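Home | What we do | Join us | Workshop diary | Contact

Category: Opportunities > Paid sessions

Bench sorters wanted at Ratanham

Do you like taking things apart, untangling leads and putting every last bit where it belongs? We'd love to hear from you! Ratanham is looking for 16 people to join our small-parts sorting sessions through July, and you don't need any background in electronics at all.

Each session starts at 10 a.m. and you'll work through a mixed batch of circuit boards, wire harnesses, cords and other odds and ends (some of it lovely, some of it a right old tangle). Boards get looked over on the tray, wiring is teased out and laid flat, and then it all goes into the yellow bins by type. We got through 2847 pieces last time and want to reach 4000 this summer, so there's plenty to go at!

You'll need to be 18 or over, happy handling fiddly things, and able to come to at least two sessions. Good close-up eyesight helps, with or without glasses. We pay by the session, and tea and lunch are on us.

Binta Iyamu runs the bench and will show you how we do things on your first morning. Mi-kyung Sun looks after bookings, so send her a few lines about yourself and say which mornings suit you. If you've mended a radio or rewired a lamp, do mention it, but a good eye for buttons or jigsaw pieces is every bit as welcome.

The tray is lined with white paper, so even thin brown wire shows up nicely against it.
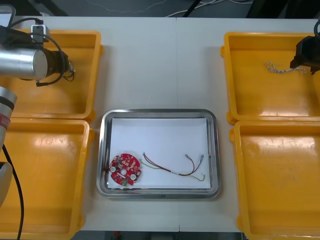
How to apply

Write to Mi-kyung Sun at the Ratanham front desk, or drop in before 4 p.m. and ask for a form.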